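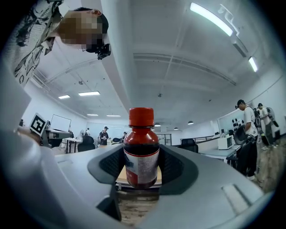 Nazma Roy told us that before her agency joined Renik, she kept ferry timetables in a spreadsheet and telephoned the terminals every morning to ask which sailings had seats left.

Many of our partners began in much the same position. Renik supplies ferry schedules, fares and seat availability to travel agencies, booking sites and corporate travel desks through a single connection. We work with 37 ferry operators, from national lines to family companies with one or two boats, and our partners can sell tickets on about 1150 routes.

Our History

Renik was established as the ticketing department of Pedgate, a software company serving ports and terminals. Its first product was a departure board feed for terminal waiting rooms. Operators soon asked whether the same feed could carry prices, and agencies asked whether it could accept bookings. Renik became a separate company on Aug 20, 2021, and opened its booking service to outside partners in September of the following year.

The Bhuiyan timetable archive, acquired shortly afterward, remains the basis of our seasonal schedule data.

What We Provide

Partners may connect directly to our booking service or use Indo, our hosted search page, which carries the partner's own name and colors and requires no programming. Both offer foot passenger, vehicle and cabin fares. Changes and refunds follow the rules of the operator concerned, and those rules are displayed before payment is taken.

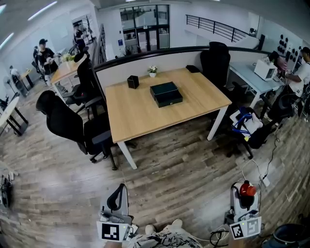

Office interior, with table and potted plant

Our Team

Our staff is divided between operator relations, engineering and partner support. Each new partner is assigned one contact, who remains responsible for the account after launch. Support is available by telephone and email during all published sailing hours.

Working With Us

Agencies of any size may apply. There is no joining fee for partners issuing fewer than 3000 tickets a year. Operators wishing to list their routes should write to the operator relations department and include a current timetable and fare table.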